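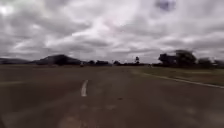
Tikura Septic and Waterway Program: your questions answered

We get a lot of calls at the Tikura office about the septic program, and we're always glad to have a chat, but we know plenty of you would sooner read the answers over a cuppa after work. So we've gathered up the questions that come in most often. If yours isn't among them, please ring or pop in to the front counter and we'll do our best.

Why is the shire looking at septic tanks at all?

Most properties outside the Tikura township aren't connected to the sewer, and a good many of the tanks went in decades ago when the blocks were weekenders. A tank that suited a couple of people on school holidays can struggle with a family of five and a dishwasher. When a system overflows or its trenches clog up, the wastewater ends up in the table drains and from there in Noso Creek, where the kids swim and a few of the growers still draw water for their stock.

Which properties are included?

The first stage takes in 135 properties along Noso Creek and the lower end of Rathore Road. If you're one of them you'll have had a letter with a green stripe across the top. If you've moved in recently and think the letter may have gone to the previous owner, give us a call with your rates number handy and we'll look it up while you wait.

What happens at an inspection?

The inspector lifts the lid, checks the level of sludge and scum, has a look at the baffles, and then walks the trench area looking for soggy ground, unusually lush grass or smells. You don't need to be home, but please do tie up the dog and leave the side gate unlocked. It also helps enormously if you can tell us where the tank is! Garden beds have a way of creeping over lids, and we've spent more mornings than we'd like prodding through somebody's agapanthus with a steel rod.

Do I have to pay for the inspection?

No, the first inspection is covered by the program. If the system needs work and we have to come back to sign it off, that visit is covered as well. Pumping out and repairs are the owner's responsibility.

My system failed. Am I in trouble?

Please don't lose sleep over it. You'll get a written report setting out what's wrong and how soon it needs attention. A cracked lid or a missing baffle is usually a small job for a licensed plumber. A failed trench is a bigger one, and we'll sit down with you and talk through a timetable. Fines are there for owners who ignore repeated notices, and we would much prefer never to send one.

Is there any help with the cost?

Yes. Owners in the first stage can apply for a rebate of up to $1275 towards repairs or a replacement system, and pensioners and health care card holders can apply for up to $2000. You'll need one written quote and a copy of your inspection report. Do wait for our approval letter before the work starts – we can't pay rebates on jobs already under way.

What is Gokex doing on the creek?

Gokex is the laboratory that tests our water samples. Their staff collect from two points, one at the Rathore Road bridge and one downstream near the boat ramp, on the first Monday of each month and again after heavy rain. Results go up on the noticeboard at the library and on this website once they've been checked.

Can we swim in Noso Creek?

In dry weather, generally yes, unless there's a sign up at the bridge. After a good downpour it's wise to stay out until the water has cleared, as run-off carries all sorts of things off paddocks and roads as well as from septics. Please keep dogs out too if there's any green scum along the banks.

What can I do to look after my tank?

Spread your washing over the week, keep fats and wipes out of the drains, go easy on bleach, and don't park the ute or the caravan on the trenches. Most household tanks want pumping out every three to five years – if you can't remember the last time, it's probably due.

How do I get in touch?

The front counter is open from 9 am to 4.30 pm on weekdays. Ask for the waterway team, and bring your letter if you still have it.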